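About Vullelitz Riding School

Home | Lessons | Boarding | Shows | About us | Contact

Who we are

Riding school and small show barn. Jumping mostly, some flatwork, a little eventing for those who want it. Lessons six days, kids and adults, ponies up to big warmbloods. Started by Tsehay Yilma and Pei-shan Fu in a rented field with two horses and a borrowed trailer. Now on our own land off the Gudeta road, 25 stalls, one indoor, two outdoor rings and a grass field we jump in when the ground lets us.

This page has needed a rewrite for ages. Doing it between the 4:00 group and evening feed, so bear with.

How it started

Tsehay grew up riding other people's horses. Rode the ones that stopped, the ones that ran off, whatever was going. Competed up to 1.30m on a mare called Risotov, bought cheap out of a field, 15.3 on a good day, ears back in every photo, jumped clean anyway. Lots of you have asked about the name over the tack room door. That's her. She taught half our first students and was 27 when we lost her.

Pei-shan came at it from dressage. Met Tsehay at a clinic where both their horses misbehaved. They shared a trailer for a season, then a barn rent, then the whole business. Pei-shan still does all the flatwork and most of the young horses. If your canter is any good it's probably her doing.

The land

Moved here in February, which was a mistake. Mud to the knee, frozen hose, no lights in the barn for the first two weeks. Fences went up that spring. The indoor took another three years and it's still missing mirrors on the long side. Footing was redone last summer, sand and fiber, and it gets dragged every morning before the 8:00 lesson. Please don't lunge in the corner by the gate, it digs a hole and somebody has to fill it.

Turnout is every day, in groups where they get along. Shavings in all stalls. Hay four times a day. We don't do full-time stall board and won't start.
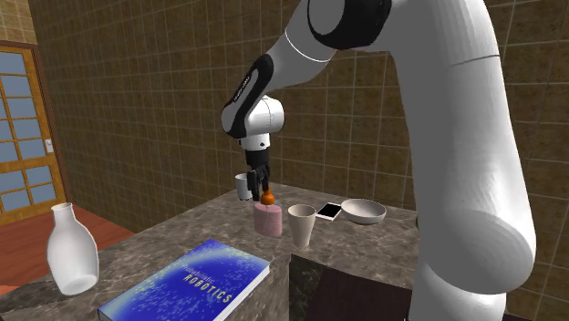
Over at the counter.

Lessons

Beginners start on the lunge line, one to one, thirty minutes. Then small groups, four riders at most. You'll trot poles for longer than you want to. Crossrails come when your leg stays still over poles, and that can be a month or it can be a year. Parents do ask. Same answer every time.

Adults are welcome, returners especially. The evening group is all people who rode as kids and stopped for college or work or babies. Good group. Loud. There's a waiting list at the moment but it moves.

School horses work two lessons a day max and get a full day off plus a light day. We've got a weight limit for each horse and it's posted in the office. Just ask, no drama, we'll find you the right one.

Lesson ponies right now: Biscuit, Fandau, Mouse, Little Red, Otis. Fandau is the gray one who opens gates. Check the chain AND the clip.

Shows

Our own schooling series runs spring through fall, in the big outdoor ring. Poles on the ground up to 1.10m. First one got 70 entries and we ran out of numbers by the second class, so the last few riders went in with marker pen on paper plates. It's better organized now. Proper timers, a paid course designer, an ambulance on site, and the food truck people who do the egg sandwiches.

The last one of the year is the Vullelitz Cup. Two rounds and a jump-off, prize money of $3,000 split down to eighth place. Juniors and adults ride the same track. It's been won by a fifteen year old on a pony and by a guy on an ex-racehorse who had never done a jump-off before, so enter even if you think you've got no shot.

Away shows: we take a team most months. Day fee covers coaching, warm up and course walk, plus help at the ring. Hauling is extra and goes by distance. Braiding is on you. Learn to do it, Pei-shan runs an evening on it every spring and brings the good rubber bands.

If you show with us you groom for somebody else at least once in the season. Holding a horse at the ringside and watching forty rounds is worth about as much as a lesson. Also you'll find out who brings decent snacks.

The team

Tsehay Yilma, head trainer. Jumping lessons, horse sales, course walks at speed. Best to text, she doesn't pick up when she's on a horse and she's nearly always on a horse.

Pei-shan Fu, flatwork and young horses. Also does the schedule, so if your lesson time is wrong it's her you want. Email is fine, answered after 7:00 in the evening.

Working students: two at a time, six month spots. Stalls, tack, turnout, one lesson a day and rides on the sale horses as you earn them. Hard work. Early. Several have gone on to ride for a living, one is a vet now. Write to us with a short video and tell us what you've been riding latley.

Horses for sale

Usually two or three. We vet before we list and the full x-rays go to any serious buyer. Trials at our place, as many times as you need. We've talked people out of horses and we'll do it again if the match is bad. Current list is on the Shows page for some reason, will be moved.

Visiting

Come by, but call first. Gate code changes. Park along the fence and leave room for trailers to swing round. Dogs stay in the car or at home, sorry, even the nice ones. Closed-toe shoes in the barn. Helmets for anyone mounted, any time, including walking back from the ring with your feet out of the stirrups.

First visit costs nothing. Trial lesson is half price and we lend the helmet and boots if we have your size. Boot donations always wanted, kids sizes above all.

Board

Full now. Deposit to hold a place on the list is $500, refunded if you change your mind before a stall comes up. Stalls open a couple times a year, mostly in the fall when people leave for school.

Office hours 9:00 to 5:00. Barn closes at 8:30 in the evening, lights off, please be out by then so the horses can get there rest.

Map and forms are under Contact. Release form has to be signed before you get on, bring it printed if you can, our printer is on its way out.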